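Subject: Re: [homearms] Two arms, one table: second arm always late, and wrist view questions
From: Faraji Kashindye
To: homearms list

Hello all,

Thank you to everybody who answered, on the list and in private. I was slow to reply because I wanted to try the suggestions first and not only say thank you. I put the earlier message below, in parts, and I write my answers between, so that people who search the archive can follow it. Please excuse my English where it is stiff.

Hutchins wrote:
> I read your description twice and I still don't know how your two arms
> share time. Do you have one process talking to both serial buses, or
> two processes? If it is one, I would bet the second arm is simply
> waiting its turn. Mine did the same until I split the reads from the
> writes.

It was one process with one loop. First it read all joints of the left arm, then wrote the goals of the left arm, then did the same for the right arm. On paper this was no problem. In practice the right arm started every motion a little after the left one, and when both were moving close to each other I had to leave a big safety distance.

I have now split it as you wrote. There is one thread for each bus, and each thread keeps the newest joint positions in a small shared table. The main loop only reads the table and puts the next goals into it. It does not wait for anything. The loop runs at 60 Hz and it stays there, also when I plug in the cameras. Before the change it was jumping up and down and I could not say what rate I really had.

One mistake I made, so that you do not make it too: I forgot to put a lock around the goals. Sometimes a thread took the first three joints from the new goal and the others from the old goal. The arm did not crash, but it made a small nervous movement in the elbow and I looked for a mechanical fault for two evenings. I tightened every screw in that elbow. The screws were fine.

> Second thing, power. Are both arms on one supply? Separate supplies
> with a common ground is what I would do before touching any software.

Yes, they were both on one supply, a used one from a box at our workshop. With both grippers closing at the same moment the voltage went down enough that one servo reported an error. I now have two supplies, and the grounds are connected at one point under the table. The errors are gone. I should say that I changed this on the same evening as the threads, so I cannot tell you how much each change helped. I know this is bad method.

> What do you use for the exercise itself? If you let both arms work on
> one object from the beginning, you will be debugging ten things at
> the same time.

This was the best advice in the whole message, and I followed it. I made a smaller exercise. There is a red cube, a green cube and a flat black square frame on the table. The red cube must end inside the frame, and one arm is responsible for this. The other arm carries the wrist camera that I watch, and it stays low over the table and must keep out of the way. Later it will be responsible for the green cube. I call this program Minirau in my notes, so if I use this name below, it is only that: the small exercise with the two cubes.

The frame is useful because the answer is simple to judge. The cube is in or it is out. Before this I used a mark drawn in pencil, and I was always arguing with myself if the cube was "near enough".
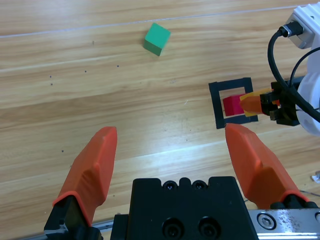

About the wrist camera there was a question from Pravex (I hope I may use the list name, I do not know the real one):

> How much of your picture is lost to the gripper itself? I moved my
> camera three times and I still see more fingers than table.

In my case the fingers and the gripper housing take a good part of the lower half. At first I wanted to change this, and I printed a longer bracket to bring the camera forward. It was worse. The longer bracket was flexible, and when the arm stopped, the view continued to shake for a moment. With the short bracket it is stable. Now I think the fingers in the view are an advantage, because I can always see where the tips are compared with the object, also when my calibration is not good. If I close the gripper and the two tips do not meet at the same place in the view as yesterday, I know something has moved, and I check before I run anything.

What disturbs me much more is the light. My table is smooth wood and it reflects the lamp as a bright band. When the band passes behind a cube, the color detection becomes uncertain. I tried these things:

1. Lower exposure. This helps with the band, but then the shaded sides of the green cube become so dark that my threshold does not accept them.

2. A sheet of baking paper in front of the lamp. Better than I expected. The band is still present but it is wider and softer.

3. Moving the lamp to the side. Good for one arm position and bad for the next one, because the camera moves with the arm.

4. A matte cloth over the table. Very good for the light and very bad for everything else. The cubes pulled the cloth with them and the frame did not stay where I put it.

I stay with number 2 for now. If somebody has used a matte varnish on the table top, I would like to hear how it behaves after some months. I am afraid to varnish it and then see a shiny place exactly where the arms rub the most.

The colors of the fingers are also a subject. I printed fingers in orange because I had orange filament. Orange is not far enough from red. When a finger touches the red cube, my detection sometimes joins both into one big object, and the center of this object is then wrong, always in the direction of the finger. So the arm thinks that the cube is closer than it is. I corrected it in software by removing everything in the orange range first, but this also eats a little of the highlight on the cube. The correct solution is to print fingers in blue or gray. I say this to everybody who is about to choose a filament: look first at the colors of your objects.

Somebody asked in private about the camera delay, and I promised to answer on the list. I blinked a small LED from the same computer and counted the time until the LED appeared in the camera data. I got around 100 milliseconds, and this was more than I had guessed. It means that during a fast motion the arm looks at a position where it no longer is. I do not try to compensate. I only made a rule in the program: when the arm must decide something from the camera, it stops first, waits, and then looks. It is slow and it looks a little stupid, but it does not lie to me.

Now the part about how two arms can share one table without touching. The reply from the list was this:

> Don't start with real collision checking. Give each arm a zone and
> make the shared part small. One arm holds the "key" to the shared
> zone at a time. It is crude and it will carry you for months.

I did exactly so. The table is divided into left, right and a middle zone. An arm must ask for the key before any part of its gripper goes into the middle, and it gives the key back when it is out again. My first version checked only the position of the fingertips. This was a mistake. The tips were in their own zone and the wrist of the same arm was leaning over the middle. I had one contact, slow, with no damage except a scratch. Now I check three points for each arm: tips, wrist and elbow. It is enough for this size of arm.

The cables are not in any of my calculations. They make loops behind the gripper and I do not know how to describe a loop to the program in a simple way. I only leave more room on that side. If you have a better idea, please write. I tried spiral wrap, but it made the cable stiff and the last joint had to work against it, so I took it off again. Perhaps a softer cable is the answer, but I could not find one with the correct connector.

I also want to ask two things.

First, backlash. When the fingertip comes from the side and pushes the cube instead of gripping it, the final position is different if the arm comes down from above or if it comes up from below. It is only a small difference, but I can repeat it every time. At the moment I always approach from above, so the error is at least always in the same direction. Is this what other people do? Or do you measure it one time for each joint and put the value in a table? I have read about both, but always for larger machines.

Second, logging. I write one file for each run, with all joints, all goals and the state of the key. The longest file until now has 1,868 lines, and I read it with my eyes, in a text editor, with the finger on the screen. There must be a better way. I do not want to install a very large system only for looking at some curves. Somebody mentioned a small tool called Senex in an older thread, but the link in the archive is dead. If you have a copy, or if you know what it was replaced by, please tell me.

What I plan for October, when I have more evenings free: print the new fingers in gray, give the second arm its own job with the green cube, and let both arms run at the same time with the key. After this I would like to try to hand over a cube from one gripper to the other. I know that many of you will say it is too early. You may be right, but it is the reason why I built the second arm.

I can send the thread code and the zone check to whoever wants it. It is two files and the comments are partly in Swahili, but I will translate them if somebody needs it. Please write to me directly for this, so that we do not fill the list with attachments.

With thanks and best regards,
Faraji Kashindye

--
homearms mailing list
To leave the list, send a message with the word "unsubscribe" in the subject line.
Please trim your quotes when you reply.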